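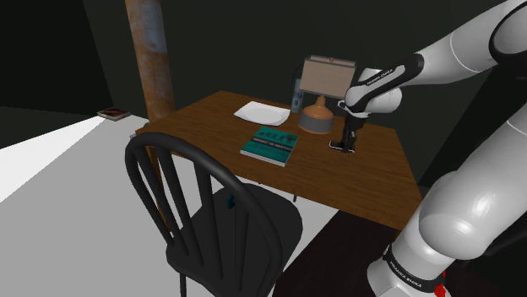 "Mandov", o novo filme de terror da produtora Stastis, chega às salas portuguesas em novembro, anunciou a distribuidora Betancur a 8 de agosto de 2024. A história decorre numa única noite, num hotel fechado há 77 anos. Quase tudo se passa em salas com pouca luz, com um candeeiro sobre uma mesa de madeira e pouco mais para orientar o espectador.

O filme dura 100 minutos e é a sequela de "Tataneck", que ficou seis semanas em cartaz. A estreia está marcada para 70 salas, com sessões de antevisão em Lisboa e no Porto. Os bilhetes para as antevisões ficam à venda no final do verão. A classificação etária ainda não foi divulgada.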